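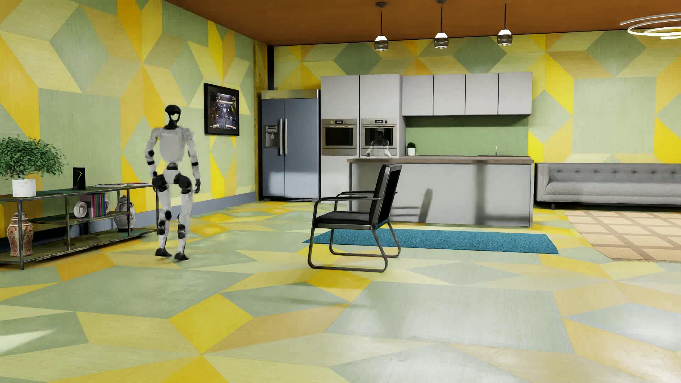
Every December the same argument comes around at Zoltness. Does the sim team get to stand on the stage with the build team, or do they get a handshake and a line in the program. I coach neither anymore. I used to coach both, and I am tired of hearing that the kids who work in simulation are playing a video game. Look at what they have to deal with. A humanoid with two arms and two legs, a kitchen with a long island, an armchair out in the open floor, a rug behind it with a fuzzy edge, a plant in a pot on a shelf near the robot. That is a house. Houses are hard. Ask anyone who has tried to get a wheeled bot across a bath mat.

The Uvora club has 18 kids this year and 2 of them have touched a soldering iron. People say that like its a scandal. I did too, at first. I wrote a cranky post about it back when the club dropped its hardware night, and I take most of it back. Not all.

What I got wrong. I thought the sim was where you went to avoid failing. Real motor burns out, you smell it, you learn. Simulated motor never burns. True. But watch a sixteen year old run the same walk across the same room all afternoon, robot goes over, reset, robot goes over, reset. That kid is failing more in a day than my build kids did in a season. We had one robot. If it fell down the stairs (it fell down the stairs) we were done until the part came. Two weeks of kids sitting around painting a cardboard sign.

The Dirow final last year, the winning entry had 2,053 runs in its log. Most of them bad. They turned in the whole log and not just the good ones, and I thought that was the best thing at the event. It got no points. There is no box on the judging sheet for it. There is a box for team shirts.

Money. Somebody has to say it. The parts list for our old build entry was a car payment, every month, and the parents who could pay did and the ones who couldn't found a reason their kid was busy. I saw it happen and I didn't say much. Sim runs on the lab machines at school, after the yearbook people are off them. A kid whose family has nothing to spare can walk in and be as good as anyone. I don't know how you argue with that, and the people who want to split the categories never try to. They change the subject to "hands on."

OK, hands on. I'll give them this part. There are things the kids in that room don't learn. They don't learn that a screw strips. They don't learn that the battery is never where you left it. They get sloppy about contact too, they will let a hand pass a little way into a countertop and shrug because the score came out fine. One student told me a walk was "basicaly solved" and I asked on what floor. Same floor. What if it's wet. Long silence. That was a good silence, but a build kid would of had that conversation in week one with a mop in his hand.

And the furniture gets too comfortable. Not for sitting, I mean they learn the room. Chair is always in the same spot. I would move it every single day if I ran the club. Move the chair, turn the rug, put something dumb in the walkway. My own kitchen has never once been the same two mornings in a row.

So my fix, for whoever reads these. Keep one competition. One stage. Make the sim teams do a short hardware task, anything, a gripper made from a kit, and make it count for real. Make the build teams hand in a log. All of it, the falls too. The entry fee went to $85 this season and I would like some of that to buy kits so the task doesn't turn into the same money problem by the back door.

The group over in Ross already does something close to this with their middle schoolers and last I heard the complaining stopped after the first year. Maybe the complainers just left, I don't know. Their numbers went up either way.

I had a parent stop me in the parking lot and ask if her daughter was wasting her time in there, because there was nothing to show the grandparents. No robot on the kitchen table. I said ask her to show you the one that fell over, and ask her why it fell. She'll talk for an hour. Mine never could explain it that well, and they had the thing in pieces in front of them.

Rules comments close at the end of the month. Send one in. Keep it short, they don't read the long ones.

17 October 2024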